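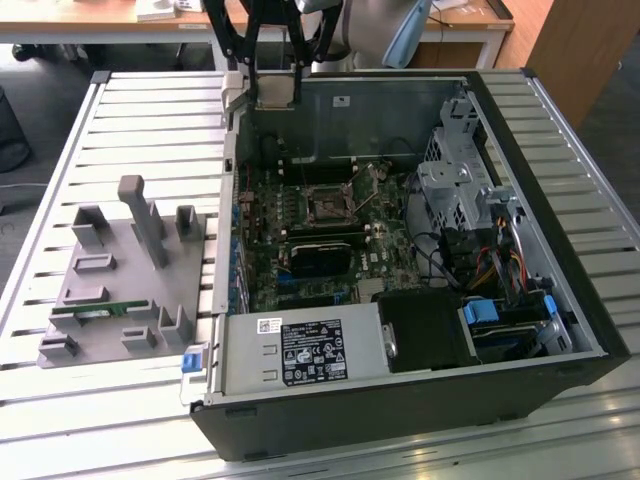

A desktop tower on its side, cover off.

Wednesday, August 2, 2023
By Sveva Bassi
Filed under: Around the Office

The Grellside office has 148 people and, as of July, one shared drive holding more than 4,000 files with "final" in the name. My favorite is "budget final FINAL use this," which sits next to 13 others making the same claim.

Verbruggen from accounts would like us to stop. The new rule is date first, then project, then a plain word or two. No initials, no exclamation points. Old Terketti folders move to the archive on the 20th, and anything you still want should be out by then - including the potluck sign-up sheets, which go back further than I do.

Questions go to the help desk, who have asked for short ones.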